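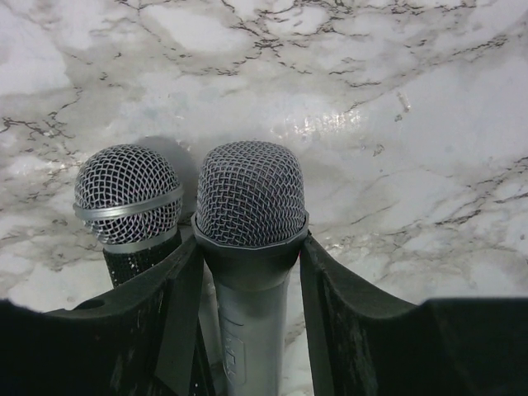 1. 들어가며

안녕하세요. 행사장 음향 장비 정리 로봇의 작업 기준을 만드는 코넬린 과제, 그러니까 저희끼리는 여전히 Konurine이라고 부르는 과제의 중간 보고를 드립니다. 지난번 보고서를 보내 드린 뒤로 답장에 적어 주신 질문들을 회의실 벽에 붙여 두고 하나씩 지워 가며 일했습니다. 아직 다 지우지는 못했지만, 이번에는 그때보다 훨씬 구체적인 말씀을 드릴 수 있게 되어 기쁜 마음으로 씁니다. 분량이 조금 길어졌으니 차 한 잔 옆에 두고 읽어 주시면 고맙겠습니다.

2. 이번 기간에 한 일

처음 계획서에는 로봇이 마이크, 케이블, 소형 스탠드를 집어 제자리에 돌려놓는 동작을 먼저 완성하고 규정은 나중에 정리하겠다고 적었습니다. 그런데 막상 작업을 시작하고 보니 순서를 바꾸는 편이 낫겠다는 의견이 팀 안에서 여러 번 나왔습니다. 어디를 잡아도 되는지, 얼마나 세게 잡아도 되는지, 옆에 다른 물건이 붙어 있을 때는 어떻게 할지를 먼저 글로 정해 두지 않으면 작업자마다 로봇을 다르게 가르치게 되더군요. 그래서 3월에 말씀드린 대로 작업 기준서 초안부터 썼고, 지금은 본문이 29개 조항으로 정리되어 있습니다.

조항 가운데 가장 오래 붙들고 있었던 것은 파지 위치에 관한 부분입니다. 마이크는 그릴과 손잡이가 만나는 목 부분의 모양이 기종마다 제법 다릅니다. 은색 손잡이 마이크처럼 목에 각진 테가 둘린 것은 손가락이 그 테에 닿기 쉬운데, 여기에 힘이 실려도 괜찮은지를 두고 의견이 갈렸습니다. 초안에서는 손잡이의 곧은 구간을 기본 파지 위치로 하고, 테에는 손가락이 닿더라도 힘을 받지 않게 하며, 그릴 망은 어떤 경우에도 잡지 않는다고 적었습니다. 스위치로 보이는 부분이 있으면 그 면을 피해서 접근한다는 문장도 넣었습니다.

두 번째는 이웃한 물건에 관한 조항입니다. 마이크 둘이 나란히 붙어 있으면 하나를 잡으려다 다른 하나를 건드리기가 참 쉽습니다. 반짝이가 박힌 검은 손잡이처럼 표면 장식이 있는 것은 긁힘이 걱정되기도 하고요. 그래서 목표물이 아닌 물건에 손가락이 닿거나 겹치면 일단 멈추고, 물러난 뒤 다른 각도에서 다시 접근하도록 했습니다. 다시 접근하는 횟수는 2회까지로 묶고, 그래도 간격이 나오지 않으면 사람을 부르게 했습니다. 너무 조심스럽다는 지적도 있었지만 빌려 쓰는 장비를 다루는 현장에서는 이 정도가 마음이 편하다는 것이 현장 쪽 의견이었습니다.

세 번째는 받침면입니다. 대리석 무늬에 광택까지 있는 상판에서는 조명이 하얗게 반사되고 짙은 무늬가 물건의 윤곽과 섞여 보일 수 있습니다. 기준서에는 작업을 시작하기 전에 손목 카메라 화면에서 반사광의 위치를 확인하고, 목표물의 윤곽과 겹치면 조명 각도를 바꾸거나 무광 깔개를 쓰도록 적었습니다. 깔개를 항상 의무로 할지는 아직 정하지 못했습니다.

3. 점검과 기록

손가락 점검표도 새로 만들었습니다. 긁히고 닳은 자국, 가루처럼 묻은 흔적, 출처를 알 수 없는 색 자국을 각각 따로 적게 한 것이 특징입니다. 예전 양식에는 ‘이상 없음’ 칸이 하나뿐이어서 대부분 거기에 표시하고 넘어갔습니다. 지금은 작업 전과 작업 후에 같은 항목을 나란히 쓰게 되어 있어서, 조금 귀찮아도 마모가 어디서 시작되는지 훨씬 잘 보인다는 반응입니다. 표면이 닳은 손가락을 언제 교체할지는 부품을 공급하는 Birnus와 협의하고 있고, 우선은 손끝 안쪽 면에서 걸리는 느낌이 있으면 바로 빼는 것으로 정했습니다.

기록 보관 규칙은 Hendricks 쪽에서 검토해 주셨습니다. 멈춤이 발생한 작업은 손목 카메라 화면과 힘 센서 값을 함께 남기고, 정상 작업은 요약만 남깁니다. 보관 기간은 6개월입니다. 화면에 사람의 얼굴이나 이름표가 잡힌 경우에는 저장 전에 가리도록 했는데, 이 부분은 문구가 모호하다는 의견이 있어 다시 쓰고 있습니다.

4. 어려웠던 점

솔직하게 말씀드리면 교육 자료가 늦어졌습니다. 기준서는 읽는 사람이 이해해야 의미가 있는데 초안의 문장이 너무 딱딱해서, 처음 읽어 본 현장 작업자분들이 첫 장에서 책을 덮으셨다고 합니다. 저희로서는 꽤 아픈 이야기였습니다. 그래서 조항마다 짧은 설명과 사진을 붙이는 방식으로 고쳐 쓰고 있으며, 현재 열 개 남짓한 조항이 새 형식으로 바뀌었습니다.

힘의 상한값도 아직 잠정치입니다. 금속 손잡이와 플라스틱 손잡이에 같은 값을 써도 되는지 판단할 자료가 부족합니다. 성급하게 숫자를 박아 두면 나중에 고치기가 더 어려울 것 같아, 초안에는 빈칸으로 두고 ‘시험 후 기재’라고 적었습니다. 이 점은 너그럽게 기다려 주시기를 부탁드립니다.

5. 다음 단계와 부탁드릴 일

10월까지 Coltel 시험실에서 힘의 상한값을 정하는 시험을 마치고, 그 결과를 넣은 개정본을 보내 드리려고 합니다. 시험에는 손잡이 재질이 다른 마이크 3종을 쓸 예정입니다. 예산은 항목 간 조정 없이 계획대로 쓰고 있으나, 교체용 손가락 구입 시기를 앞당겨야 할 수도 있어 미리 말씀드립니다.

그리고 한 가지 여쭙고 싶습니다. 개정본을 다른 지원 기관의 현장에도 참고용으로 나누어도 괜찮을지요. 문의해 오신 곳이 있는데, 허락을 받기 전이라 목차만 보여 드렸습니다. 가능 여부와 함께 지켜야 할 조건이 있다면 알려 주십시오. 회신을 받는 대로 표지와 배포 문구를 맞추어 두겠습니다.

늘 꼼꼼히 읽어 주시고 따뜻한 말씀을 보태 주셔서 감사합니다.

Konurine 과제 수행팀 드림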